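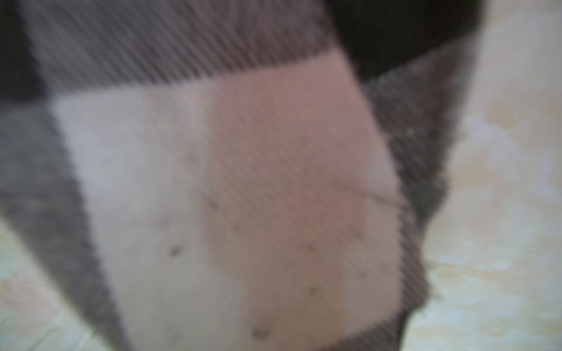 Checks and twill, up close.

Plaid season is back at the Clakent swap room, and we could not be happier! The Judville and Endthorpe branches sent over so many scarves and flannels this July that we passed 369 pieces before lunch, and bags were still coming up the stairs at closing.

If you're bringing something in, fold it once and leave the tag on. Wool goes in the Ehlers bins by the door, cotton goes on the long rail. Please check pockets (we have a jar of bus tokens already).
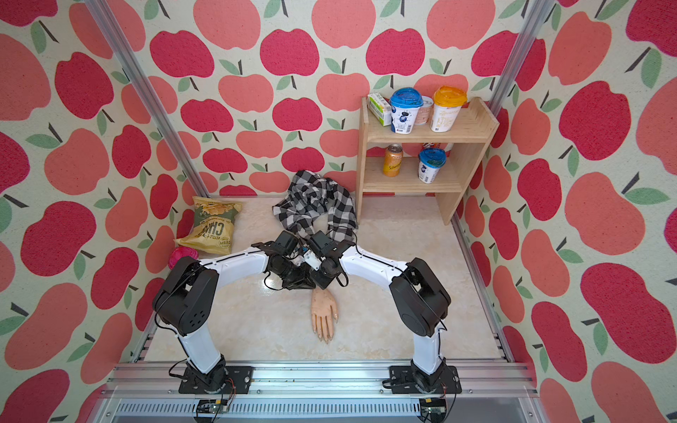
We're also trying out scarf tying this year, with 3 short sessions each afternoon. Bring whatever you own, long or square, thick or thin. A big soft scarf takes a bit more coaxing than a silk one, but oh, the knots you can make with it!

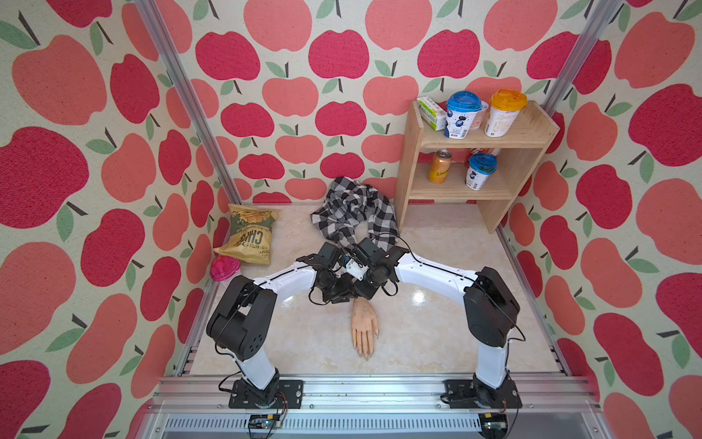
Black-and-white checkered scarf and a mannequin hand.

Flannel shirts get their own table again. Look for a good thick twill and cuffs that still hold their shape, and try the sleeves on with your arms stretched out.

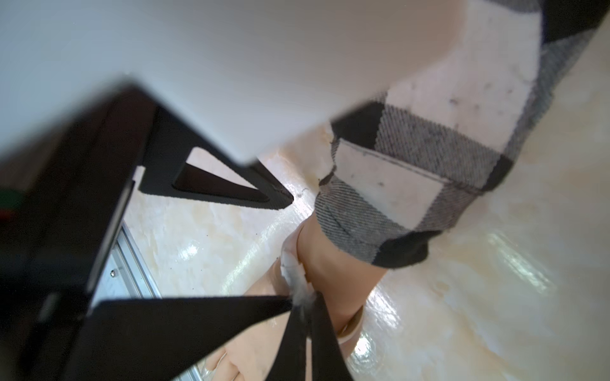

Buffalo check always goes first, so come early if you have your heart set on one. Our goal is 1000 pieces swapped by the end of the month. Doors open at 10 a.m.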